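The Case for the Plain Wrapped Sandwich

I ran the lunch counter at a small office building for most of a decade, and before that I made sandwiches for other people's meetings. I have opinions about this. The main one is that the plain sandwich, made on soft bread and wrapped tight in clear film, is the best cold lunch you can sell, and that we have spent years talking ourselves out of it.

Look at what replaced it. The place across from my old counter, Cairns, sells a lunch that comes in a cardboard box with a window. Inside is a roll with a crust hard enough to cut the roof of your mouth, and the filling slides out the back when you bite the front. There is a paper sleeve, a sticker, a napkin, and a little cup of something. You need a table for it. Most people at noon don't have a table. They have a desk with a keyboard on it, or a car seat, or a bench.

A wrapped sandwich can be eaten with one hand. You peel the film down as you go and the part you haven't reached stays together. When you're done, the trash is one ball of plastic the size of a walnut. I know the argument against plastic and I don't dismiss it. But the windowed box has plastic in it too, glued to the cardboard, and I would like somebody to weigh the two before they lecture me.

My preference is for three slices of bread and two fillings, with a different one on each side of the middle slice. People who grew up on two slices think the third is padding. I think it does a job. It keeps the wet filling away from the other one, and it gives you a sandwich that stands on its end without leaning. Cut it and set it cut face out, and the customer can see what they are getting before they pick it up.

Red on one side and pale green on the other, with the bread white and the crusts gone, is about as good as a cold sandwich looks. I wouldn't put anything next to it on the tray. No parsley, no chips, no folded card with the name of the farm.

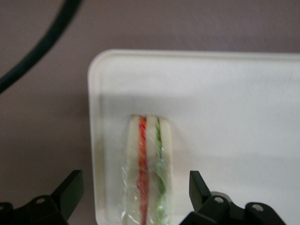
On crusts

I take them off. I know this makes some people angry, and Evander MacLeish, who had the counter before me, was one of them. He said a man who wouldn't eat a crust shouldn't be trusted with a sandwich. He also threw out a lot of sandwiches at three in the afternoon with the crusts curled up like old shoes.

Film pulls tighter over a trimmed sandwich. The corners don't poke through. The bread stays soft to the edge, and soft is what this kind of sandwich is for. If you want chew, buy the roll. The trimmings need not be wasted either. I dried mine overnight and sold them as crumbs to the woman who ran the hot line, and she was glad to have them.

On wrapping

Wrap it right after you cut it. Pull the film flat across the cut face, where people look, and put the bunched part at the back or down low. A few wrinkles are fine. I have seen counters send back a whole batch for wrinkles and I think that's foolish, given that the customer tears it off in four seconds.

What isn't fine is loose film. Loose film lets the bread dry and lets the filling wander. If you can lift the sandwich by one end and the other end sags, do it over.

On price

My last year, a wrapped sandwich cost me 85 cents more to make than it had when I started, and I raised the price once. On a good day in July we sold 122 of them, with two people working and no toaster. The boxed lunch at Cairns needed a press, an oven and a line out the door, and the people in that line had a half-hour break and spent 25 minutes of it standing up.

I don't think everyone should eat the same lunch. I do think a counter that sells six kinds of hard roll could clear one shelf for soft bread with something red and something green in it. Set it out on a clean white tray. People will find it.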